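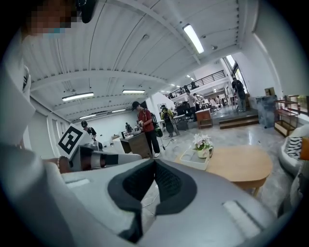 *Blue face mask, beaded bracelet.*

# Trusterley Bread Notes

A collection of 2,834 home baking notes from Trusterley, typed up from kitchen notebooks, backs of envelopes and the margins of other people's recipe books. Each note is one bake: what went in, how long it stood, how it came out, and whatever the baker felt like saying on the day (often the best part!).

Last updated Tuesday, May 11, 2021.

## What's in it

Most baking data you can download is recipes, and a recipe is what somebody meant to do. These notes are what people did on a particular day with the flour they had in. You get the same baker making the same loaf over and over, with the milk swapped for water, or the dough forgotten on top of the boiler, or the salt left out altogether. I find that completely absorbing and I hope a few of you will too.

There are notes from 19 bakers. The biggest single source is the Hijazi notebooks, which give us 900 notes on flatbreads, sweet buns and a plain white tin loaf that turns up on page after page. The Hijazi family kindly lent all the originals, including one with half its cover gone and a great deal of date syrup on the inside pages. The rest comes from smaller bundles, some of them only a few sheets.

## Files

- `notes.csv` – one row per bake, the main file
- `bakers.csv` – one row per baker, with a short code in place of a name
- `flours.csv` – our list of flour names and what we think each one means
- `oddities.md` – a running list of things we couldn't read or couldn't believe

Everything is plain UTF-8 text. The CSV files use commas, with double quotes round any field that has a comma in it, and there are lots of those in `remarks`.

## Columns in `notes.csv`

| Column | What it holds |
|---|---|
| `note_id` | A number that never changes, even if a note is later moved or merged |
| `baker` | Code matching `bakers.csv` |
| `bread` | The baker's own name for the bread, spelt their way |
| `kind` | One of four broad groups: tin, round, flat, sweet |
| `flour` | As written |
| `flour_std` | Our tidied version, matching `flours.csv` |
| `raising` | Fresh yeast, dried yeast, starter, soda, none, or unknown |
| `first_rise` | As written, so "overnight" and "till the news" both appear |
| `oven` | As written, including gas marks and "hot" |
| `result` | Good, fair, poor, or blank if the baker didn't say |
| `remarks` | Everything else, word for word |

I went back and forth on `first_rise`. An earlier version turned everything into minutes, and it looked lovely in a chart, but "till the news" depends entirely on which news, and "while I did the stairs" could be anything. The words are back now. If you want minutes you'll have to make your own guesses, and please do send me your method if you come up with one.

## How the notes were typed up

We worked from the paper itself wherever we could and from scans for the rest. Each page was typed by one person and read back aloud by another, which is slow but catches far more than silent checking does. Reading aloud also sorted out several words that made no sense on the page and perfect sense once spoken. "Semmalina" was easy. "Nijella" took us a bit longer.

Spelling has been kept in `bread`, `flour` and `remarks`. Crossed-out words are kept too, inside square brackets with a leading `x`, so a row might read:

```
good crust [x but pale] and fine crumb, E. ate the end of it warm
```

Words we couldn't read are given as `[?]`. A guess has the question mark after the word, as in `[caraway?]`.

Fractions were a real nuisance. Several bakers write a half as a dot with a line under it, and one uses the same mark for "same as last time". These rows are flagged in `oddities.md` with the note number.
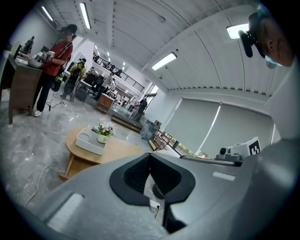 The other thing that gave us trouble was flour. Trusterley had two shops selling it loose, and people named the flour after the shop, the shelf, the colour of the scoop or the person behind the counter. "Top shelf" is a strong white. "Bottom shelf" is wholemeal in the earlier notes and seems to be rye later on – we've left `flour_std` blank wherever we weren't sure. "Starnura" is the name printed on a paper bag tucked inside one of the notebooks, and three of the bakers use it for a coarse brown flour. If you know that flour, I would love to hear from you!

## Things to bear in mind

People write down the bakes that surprise them. A baker with a good steady loaf may stop making notes on it for months and only pick up the pencil again when it goes flat, so please don't use `result` to work out how often bread fails.

Dates are patchy. Many notes give only a day of the week, or "after the frost", and we decided against a date column for this release. The order of `note_id` follows the order of pages within each notebook, which is the closest thing to a timeline you'll find. November is unusually well covered in the Hijazi notebooks thanks to a long run of sweet buns, and those remarks are a joy from start to finish.

First names in `remarks` have been cut down to initials. A few notes about illness or money have been left out at the families' request, and their numbers are simply skipped.

## Changes in version 4

- Added the last of the Hijazi flatbread notes
- Put `first_rise` back into words
- Merged duplicate rows where a baker had copied an old note into a new book
- Fixed the stray quote marks that broke the file in Stesolance, the small table viewer several of us use

## Using and sharing

Use the notes for anything you like, including teaching and printed books. Please credit "Trusterley Bread Notes" and say which version you used. If you bake from them, keep in mind that the quantities are exactly as written and that some are plainly wrong (see `oddities.md`, especially the one with the cupful of salt).

Corrections are very welcome, however small. Open an issue with the `note_id` and what you think it should say, or write to Fadi Semaan, who keeps the main file. More notebooks would be welcome too – stained, torn and undated ones included.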